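Informe de avance al financiador
Proyecto Zilia - aprendizaje de tareas por demostración
13 de noviembre de 2021

Desde el informe de marzo el trabajo se ha centrado en la recogida de demostraciones por control remoto. El operador mueve el brazo desde el puesto de mando y el sistema guarda las trayectorias, el estado de la pinza y el vídeo de la cámara fija. La guía manual queda reservada para las posturas iniciales, donde resulta más rápida.

Se han grabado 65 demostraciones de la tarea de vaciado de bolsas. De ellas se descartaron 19, casi todas por pérdidas de sincronía entre el vídeo y las articulaciones. Babak Ansari corrigió el fallo en el programa de grabación y las sesiones posteriores no lo han repetido.

Quedan 2 asuntos abiertos. El primero es el retardo del mando, que obliga a bajar muy despacio cuando hay poco espacio a los lados. El segundo es la formación: Tuva Granström y Parisa Naseri ya operan solas, pero sus trayectorias difieren bastante y convendría acordar una forma común de entrar en la bolsa.

La bolsa es de papel marrón, con tramos del borde reforzados con cinta negra, y se coloca abierta sobre la mesa blanca. 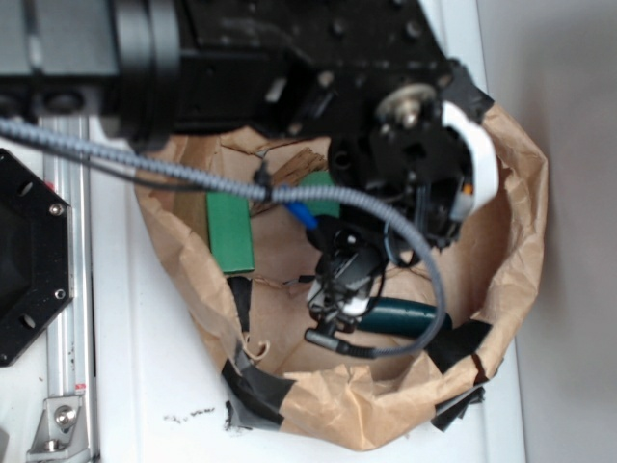

Delyth Prothero pidió que no se unifiquen demasiado las trayectorias, pues a su juicio el modelo necesita ver entradas distintas y también correcciones a mitad de movimiento. Se acordó fijar solo la altura de partida y dejar libre el resto.

Para el próximo periodo se prevén 6 sesiones en Sanville, con el mismo presupuesto. El pedido del mando nuevo a Kuvow sigue pendiente de firma.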